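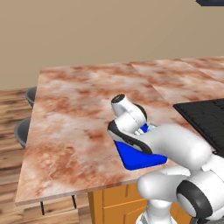 3. Recolha das demonstrações

3.1 Ambiente e tarefas

Toda a recolha descrita nesta secção foi feita em simulação, numa cozinha virtual a que no grupo sempre chamámos Stirnden, nome que ficou de uma versão muito antiga do projeto e que já não tivemos coragem de mudar. A cozinha tem uma bancada de mármore, armários de madeira e um fogão, e foi pensada para que o braço pudesse chegar a quase tudo sem deslocar a base. Quisemos, desde o início, que o espaço fosse acolhedor para quem nele passa horas a teleoperar (e foram muitas horas, como os nossos operadores terão todo o gosto em confirmar!), e por isso mantivemos uma iluminação uniforme e uma parede lisa ao fundo, que cansa menos a vista.

As tarefas são do género que qualquer pessoa reconhece da sua própria casa: pegar num objeto pequeno, pousá-lo noutro sítio, arrumar coisas num tabuleiro. Definimos 18 variantes, que diferem no objeto a manipular e na posição de partida, e cada variante foi atribuída a pelo menos dois operadores, para que o modelo não aprendesse apenas os hábitos de uma única mão. Aarti Khurana redigiu as instruções em linguagem natural que acompanham cada episódio, e teve a paciência de as reescrever quando percebemos que as primeiras eram demasiado parecidas entre si.

3.2 Câmaras e sincronização

Cada episódio guarda vistas exteriores da bancada e uma vista a partir do punho, gravadas em conjunto com as posições das juntas e a abertura da garra. A vista do punho merece aqui algumas linhas, já que nos deu bastante que pensar. Quando a garra desce muito, a imagem fica quase toda ocupada pela textura do mármore, e um modelo treinado apenas com ela perde facilmente a noção de onde está.

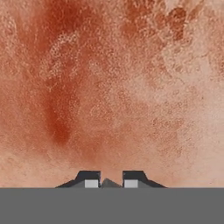
Chegámos a discutir se valeria a pena eliminar esses instantes do conjunto de treino. Andor Mészáros defendeu que ficassem, com o argumento, a nosso ver acertado, de que o sistema também os vai encontrar durante a execução e convém que já os conheça. Ficaram, portanto, e limitámo-nos a garantir que nenhum instante fosse entregue ao modelo sem as vistas exteriores correspondentes. A sincronização ficou a cargo do Dunix, o nosso gravador interno, que atribui a mesma marca temporal a todas as vistas e descarta o episódio inteiro se alguma delas se atrasar.

3.3 Procedimento e triagem

Uma sessão de recolha começa com 5 episódios de aquecimento, que não são guardados. Parece um desperdício, bem sabemos, mas a diferença de fluidez entre o primeiro e o sexto episódio de um operador é tão grande que nunca nos arrependemos. Seguem-se os episódios válidos, com uma pausa sempre que o operador a pede. No fim de cada um, o próprio operador indica se a tarefa foi cumprida, e essa indicação é depois revista por uma segunda pessoa que não esteve na sessão.

Durante o mês de agosto recolhemos assim 808 episódios, dos quais 669 passaram a triagem. Entre os rejeitados predominam as hesitações longas junto ao objeto e os contactos involuntários com peças vizinhas, sobretudo nas variantes em que há mais do que um objeto no tabuleiro (Figura 3).

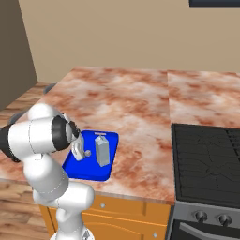 Figura 3. Uma das variantes de tabuleiro em Stirnden, vista exterior: a garra sobre o tabuleiro azul, com um pequeno objeto cinzento esférico junto aos dedos e um pacote ao lado.

Os episódios rejeitados não foram apagados. Guardámo-los à parte, com o motivo da rejeição anotado, e usamo-los na Secção 5 para treinar o classificador de falhas. Gostaríamos de deixar um conselho a quem pense montar uma recolha semelhante: anotem o motivo logo no momento da revisão. Nós, nas primeiras sessões, deixámos essa tarefa para mais tarde e acabámos por ter de rever tudo de novo, com o custo que se imagina.

Artigos relacionados
Katona: um formato leve para episódios de teleoperação
Diversidade de instruções em conjuntos de dados de manipulação doméstica
Jorkalley: avaliação de políticas visuomotoras em cozinhas simuladas
Deteção precoce de falhas a partir da câmara de punho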